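5장. L형 책상 배치 및 설치

5.1 적용 범위

본 장은 Bronulano 시리즈 L형 책상의 배치, 다리 조립, 수평 조정 및 주변 수납 가구 배치 절차를 다룬다. 상판 개봉과 부품 확인은 4장을, 청소와 보수는 6장을 참조한다. Lavitz 보조 수납장을 함께 설치하는 경우에는 5.5항을 반드시 먼저 읽는다.

개정일: 2019년 3월 17일
기술 검토: Kiran Kanaujia

5.2 설치 전 확인

1. 바닥면의 상태를 확인한다. 목재 바닥의 경우 들뜬 판재나 벌어진 이음매가 있으면 보수 후 설치한다.
2. 책상을 둘 벽면에 돌출된 콘센트, 몰딩, 배관 덮개가 있는지 확인한다.
3. 출입문을 끝까지 열어 보고, 문이 열리는 범위를 바닥에 마스킹 테이프로 표시한다. 책상과 의자는 이 범위 밖에 배치한다.
4. 책상 앞쪽에 통행 및 작업 공간으로 1000 mm 이상을 확보한다.
5. 상판은 반드시 2인이 운반한다.

주의: 상판을 세운 상태로 바닥에 끌지 않는다. 둥글게 가공된 모서리 부분의 마감이 벗겨질 수 있으며, 이 손상은 보증 대상에 포함되지 않는다.

5.3 다리 조립

1. 평평한 바닥에 포장용 완충재를 펴고 상판을 뒤집어 놓는다.
2. 다리와 상판의 체결부에 표시된 번호를 서로 맞춘다. 번호 스티커는 조립이 완전히 끝날 때까지 떼지 않는다.
3. 모든 볼트를 손으로 끝까지 돌려 넣는다. 이 단계에서는 공구를 사용하지 않는다.
4. 발판 바가 있는 다리는 바의 방향을 확인한 뒤 위치를 잡는다. 방향이 틀리면 의자를 넣을 때 발판 바에 걸린다.
5. 다리가 모두 제자리에 들어간 것을 확인하고 육각 렌치로 대각선 순서로 조인다.
6. 2인이 상판 양 끝을 잡고 동시에 들어 올려 바로 세운다. 다리 한쪽에 하중이 실린 채로 돌려 세우지 않는다.

참고: 번호 스티커를 제거할 때는 헤어드라이어의 약한 바람으로 데운 뒤 천천히 떼어 낸다. 점착제가 남으면 중성 세제를 묻힌 천으로 닦는다. 향후 이전 설치 계획이 있으면 스티커를 그대로 두는 것을 권장한다.

5.4 책상 배치 및 수평 조정

1. 긴 쪽 상판을 벽과 나란히 놓고, 앞쪽 곡선 절개부가 사용자를 향하도록 한다. 절개부는 착석 위치를 기준으로 가공되어 있으므로 벽 쪽으로 돌려 설치할 수 없다.
2. 벽과 상판 사이에 10 mm의 간격을 둔다. 온습도 변화에 따른 상판의 신축을 위한 간격이며, 틈막이재로 채우지 않는다.
3. 수평계를 상판의 긴 쪽, 짧은 쪽, 꺾이는 부분에 차례로 올려 확인한다.
4. 기울어진 쪽의 조절발을 시계 반대 방향으로 돌려 높인다. 한 번에 반 바퀴를 넘기지 않는다.
5. 조정 후 상판 모서리를 손으로 가볍게 눌러 흔들림이 있는지 확인한다. 흔들림이 있으면 3번부터 반복한다.
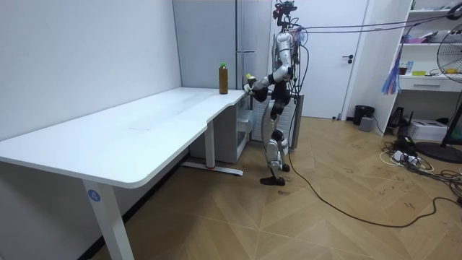 수평 조정이 끝난 책상은 끌어서 옮기지 않는다. 위치를 바꿔야 할 때는 상판 위의 물건을 모두 치우고 2인이 들어서 옮긴 다음 수평을 다시 맞춘다. 헤링본 무늬 바닥에서는 판재의 방향이 엇갈려 있어 바닥 줄눈을 책상 정렬의 기준으로 삼기 어렵다. 이 경우 벽면에서 상판 양 끝까지의 거리를 재어 맞춘다.

흰색 상판은 손자국과 얼룩이 눈에 띄기 쉽다. 물기를 꼭 짠 부드러운 천으로 닦고 마른 천으로 마무리한다. 연마제가 든 세제, 아세톤, 시너는 사용하지 않는다. 음료 병이나 세제 병은 상판 끝부분을 피해 안쪽에 세워 두고, 뚜껑을 닫아 보관한다.

5.5 수납장 및 캐비닛 배치

1. 인출식 선반이 있는 캐비닛을 책상 끝에 붙여 설치할 때는 선반을 완전히 빼낸 상태에서 책상 다리와의 간섭 여부를 확인한다.
2. 높은 금속 로커는 벽에 등을 붙여 세운다. 로커 문을 열었을 때 상판에 닿으면 책상을 옮겨 간격을 다시 잡는다.
3. 개방형 선반장은 무거운 물건을 아래 칸에, 가벼운 물건을 위 칸에 넣는다.
4. 서랍이 내장된 선반장은 서랍을 끝까지 열어 통로 폭을 확인한다. 손잡이가 출입문이나 문손잡이와 부딪치지 않아야 한다.
5. 장식 술이나 끈을 선반 옆면에 걸 때는 서랍과 문의 움직임에 끼지 않는 길이로 정리한다.

경고: 높은 로커와 선반장은 동봉된 Zostov 전도 방지 브래킷으로 벽에 고정한다. 석고보드 벽에는 전용 앵커를 사용한다. 고정하지 않은 상태에서 여러 서랍이나 문을 동시에 열면 가구가 앞으로 넘어져 중상을 입을 수 있다.

5.6 케이블 및 바닥 정리

1. 전원 케이블은 가능한 한 책상 뒤쪽 벽을 따라 배선한다.
2. 케이블이 통로를 가로질러야 하는 경우 바닥용 케이블 덮개를 씌운다. 덮개가 없는 케이블 위로 의자를 굴리지 않는다.
3. 케이블을 조절발 아래에 깔지 않는다. 피복 손상과 수평 불량의 원인이 된다.
4. 휴지통과 작은 상자는 문이 열리는 범위를 벗어난 곳에 둔다. 5.2항에서 표시한 테이프를 기준으로 한다.
5. 배치가 확정되면 바닥의 테이프를 제거한다.

5.7 설치 후 점검

설치 직후 및 사용 시작 2주 후에 다음 항목을 점검한다.

- 다리 체결 볼트의 풀림
- 조절발의 바닥 접촉 상태
- 벽과 상판 사이의 간격
- 전도 방지 브래킷의 고정 상태
- 캐비닛 인출 선반 및 서랍의 작동

볼트가 반복해서 풀리는 경우 임의로 접착제를 사용하지 말고 Araújo 고객지원 창구에 부품 교체를 요청한다. 요청 시 상판 밑면 라벨의 제조 번호와 해당 다리의 번호를 함께 기재한다.

참고: 계절에 따라 실내 습도가 크게 변하는 곳에서는 매년 난방을 시작하는 11월에 수평과 간격을 한 번 더 점검한다.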